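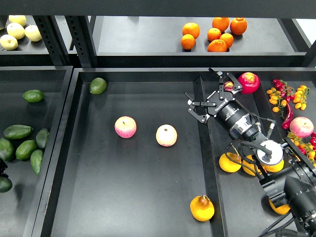

Pinza derecha abierta sobre la bandeja central, estantería de fruta.

Cuaderno de taller, célula de picking — 31 de julio de 2021

Hoy toca números. Llevamos desde junio dándole vueltas a la lista de compra para la segunda célula y por fin la tengo casi cerrada, ¡con ganas además! Escribo esto con la estantería de fruta delante, que es la mejor manera de no pedir cosas que luego se quedan en el armario.

Lo primero, las pinzas. En la célula actual montamos Robotiq y mi propuesta es seguir con lo mismo en la nueva. Miré en serio la alternativa de Gál (sobre el papel abre más y pesa menos), pero tendríamos que rehacer las bridas, los cables y media configuración. Prefiero gastar ese tiempo en probar agarres. Si alguien lo ve de otra forma, que lo apunte al margen y lo hablamos.

Lo segundo, los cables. Es la partida que siempre dejamos para el final y la que más me apetece arreglar. Con los dos brazos metidos en la estantería, el trenzado del izquierdo acaba haciendo un bucle por encima de los aguacates. Quiero guías de verdad, de las articuladas, y un juego de repuesto por brazo. Risten las tiene en catálogo y el presupuesto salió en 1363 € con abrazaderas incluidas. Me parece bien gastado.
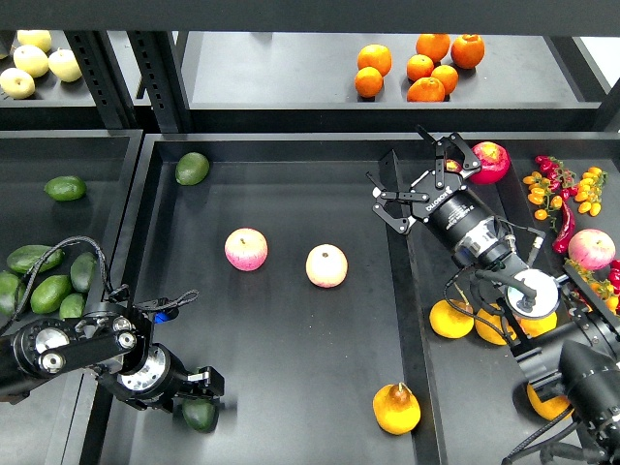
Foto: archivo del taller, Tirkville

Fruta artificial: nos quedamos cortos de variedad, no de cantidad. De aguacates y naranjas vamos servidos. Lo que me gustaría es más producto irregular, tipo los tomates cherry en rama y la guindilla, que son los que dan juego de verdad a la hora de planificar un agarre. Pido 3 ramas más de tomate y 9 piezas sueltas a elegir (yo votaría por berenjena y jengibre, menudas formas). Si Tirnus mantiene el plazo de 10 días, lo tenemos antes de montar.

Bandejas: las mismas, gris oscuro, con el borde levantado. Pensé en pedir una central más estrecha para ganar sitio a la derecha, pero con los dos brazos trabajando a la vez ese hueco del medio se agradece mucho. Se queda como está.
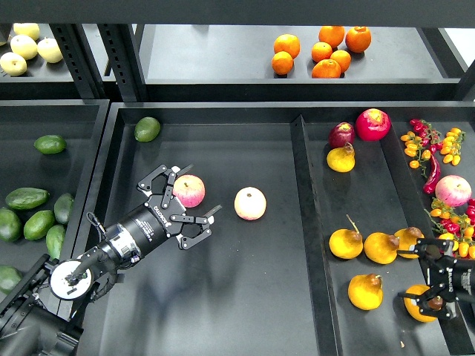 Estantería y estructura

Repetimos el perfil perforado negro. Poder mover una balda sin sacar el taladro vale lo que cuesta. Pendiente: medir otra vez la altura de la balda de arriba, la de las naranjas, antes de confirmar los montantes. La medida que tengo apuntada es de la versión vieja y no me fío.

El divisor entre la bandeja central y la derecha lo dejaría también igual de alto. Obliga a levantar la pieza para pasarla por encima y es justo el tipo de movimiento que queremos ensayar en la célula nueva. 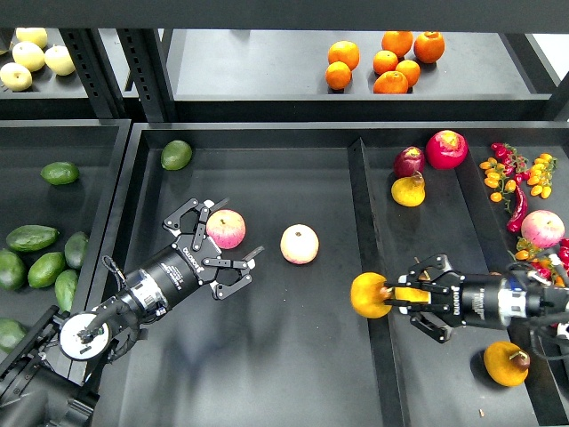

Pera sujeta por el extremo del rabillo, encima del divisor.

Esa pera me encanta, por cierto. Cogerla por la punta es un agarre feo y quiero una batería entera de pruebas así, lo que me lleva a la última línea del pedido: dedos de recambio. Los quiero en la primera compra y no en la ampliación. Si hay que recortar, recorto en iluminación, que puede esperar.

Por hacer:
— Pedir a Risten que separe el transporte en el presupuesto.
— Confirmar plazo con Tirnus.
— Contestar a Gál y darles las gracias, que se portaron muy bien con la oferta.
— Volver a medir la balda superior.
— Pasar la lista a la hoja común, con la columna de repuestos aparte.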